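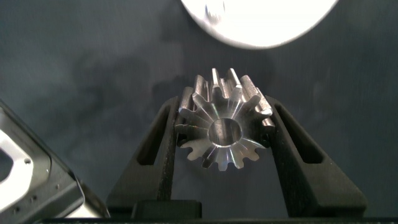 Who has to be present when the costume and prop room is inspected?

The supervisor on duty and one regular user of the room attend every inspection. The supervisor completes the form, and the regular user signs the last page to confirm that the comments were read aloud.

Bulthorpe Craft Workshop
Costume and Prop Room – Safety Inspection Checklist
Form 723, July inspection

Completed by: Soledad Llorente, supervisor on duty
Attending: Marcelino Figueroa, regular user
Copy to: Covadonga Goicoechea, workshop manager

Ratings: OK – meets the room rules. Attention – to be corrected before the next inspection. Out of use – the item is tagged and taken away until repaired or replaced. N/A – does not apply at this inspection.

Section 1. Heat guns and hot glue

1.1 Heat guns stand upright in their holders when not in hand.
Rating: OK

1.2 Cords are free of cuts, scorch marks and tape repairs.
Rating: Out of use
Comment: The older Parnetti heat gun has a split in the outer cord where it enters the handle. It has been tagged and locked in the supervisor's cabinet. The newer Parnetti gun is in good order.

1.3 Each heat gun is plugged directly into a wall outlet.
Rating: Attention
Comment: One gun was plugged into a power strip shared with the sewing machine. The guns are rated at 2000 watts and may not be used on a strip under any circumstances. The notice beside the outlets has faded and should be reprinted in larger type.

1.4 Glue guns rest on a silicone or ceramic pad.
Rating: OK
Comment: The Bullska glue guns have been given new pads. The old pads were hard with glue and have been thrown out.

1.5 Heat-resistant gloves are available in small, medium and large.
Rating: Attention
Comment: No small gloves. Members with small hands have been working in the medium size, with the fingertips folded over. The manager is asked to order two pairs.

1.6 A bowl of cool water is set out before any foam is shaped.
Rating: OK

Section 2. Contact cement, paint and sealer

2.1 Solvent-based products are stored in the metal cabinet with the door closed.
Rating: OK

2.2 Every container carries its original label or a workshop label giving the product name and the date opened.
Rating: Attention
Comment: Three jam jars of mixed acrylic had no label. Mr. Figueroa recognized the color in one of them as his own bronze undercoat and labeled it on the spot. The other two were moved to the disposal shelf. Members are reminded that a strip of masking tape and a pen are sufficient.

2.3 Contact cement is poured into small cups for use at the table.
Rating: OK
Comment: The limit remains 50 ml per person at a time. The full can of Darwish cement goes back into the cabinet as soon as the cup has been filled. A member asked whether two people gluing the same breastplate may share a double portion. They may not.

2.4 The extractor fan is running and the window is open whenever cement, spray paint or spray sealer is in use.
Rating: Attention
Comment: The fan runs but has become noisy, and it was found switched off during a gluing session on the morning of the inspection. Work was stopped until the fan had been turned back on. The filter has a thick layer of foam dust and is due for a change.

2.5 Spray painting takes place only in the booth.
Rating: OK
Comment: Overspray on the booth floor is an old mark and was recorded at an earlier inspection.

2.6 Brushes used with solvent products are kept apart from those used with water-based paint.
Rating: OK

Section 3. Cutting and sanding

3.1 Craft knives are stored with blades retracted or capped.
Rating: OK

3.2 Used blades are placed in the sharps tin.
Rating: Attention
Comment: The tin is nearly full. Julián Soler has agreed to take it to the recycling center and to leave a replacement in the same position, to the right of the sink. Until the new tin arrives, please do not force blades through the slot.

3.3 Cutting is done on a mat, away from the hand holding the work.
Rating: OK
Comment: The large mats are still sound. Two of the small ones have curled at the corners after being left on the radiator, and a curled mat can shift under the knife. They should be pressed flat under a board overnight and checked again.

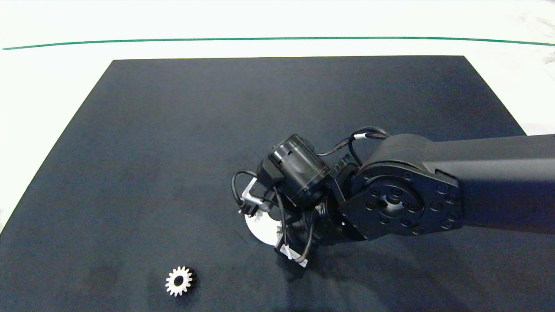

If they have not flattened by then, they are to be thrown out and the knives kept for use on the large mats only. Mats are stored flat on the lower shelf – never upright against the wall and never near a source of heat.

3.4 Rotary tool bits are matched to the collet and tightened with the wrench supplied.
Rating: OK
Comment: The wrench is now tied to the tool case with cord.

3.5 Dust masks and safety glasses are worn by anyone sanding, and by anyone seated beside them.
Rating: Attention
Comment: The second half of this rule is widely ignored. Maximiliano Rivas will cover it at the start of the next beginners' session on foam helmets.

3.6 Foam dust is collected with the vacuum, not swept.
Rating: OK

Section 4. Sewing and trim

4.1 Sewing machines are switched off at the wall when the needle is changed.
Rating: OK

4.2 Pins and needles are returned to the lidded box.
Rating: OK
Comment: A magnet was passed over the rug near the dress form and picked up a small number of pins. The rug would be better removed altogether.

4.3 The iron is emptied of water and stood on its heel to cool.
Rating: Attention
Comment: Water had been left in the tank. The iron was emptied during the inspection.

4.4 The steamer used for wigs and hats has a sound hose and a working cut-off.
Rating: N/A
Comment: The steamer is away for service.

Section 5. Exits, first aid and fire

5.1 The door to the corridor opens fully.
Rating: Attention
Comment: A pair of finished wings, property of a member, was hanging from the back of the door and prevented it from opening all the way. They have been moved to the storage rack in Room 3. Large finished pieces may be kept on the rack for one month, after which the owner will be asked to collect them.

5.2 The fire extinguisher is in its bracket and within its service period.
Rating: OK

5.3 The first aid kit contains burn dressings, plasters, eyewash and tweezers.
Rating: Attention
Comment: One burn dressing remains. The eyewash is within its use-by month. The accident book shows two entries since the last inspection, both minor burns from hot glue, and both were entered correctly.

5.4 Emergency telephone numbers are posted and can be read from the doorway.
Rating: OK

Section 6. Actions arising

Order small heat-resistant gloves and burn dressings – C. Goicoechea
Repair or replace the older Parnetti heat gun – C. Goicoechea
Change the extractor filter and report on the noise – S. Llorente
Replace the sharps tin – J. Soler
Reprint the outlet notice – S. Llorente
Press and recheck the two small mats – M. Figueroa
Cover masks and glasses in the beginners' session – M. Rivas

Items marked Out of use may not be returned to the room by members, even if they have been repaired at a member's own expense. The supervisor removes the tag after testing the item and enters the time of the test on this form.

Additional remarks from the attending user: Mr. Figueroa asks whether the booth light could be replaced with a cooler one, as bronze and gold paints are hard to tell apart under the present bulb. The request has been passed to the manager. He also asks for a second hook for aprons.

Comments read aloud and confirmed: M. Figueroa
Form closed at 4:15 p.m.: S. Llorente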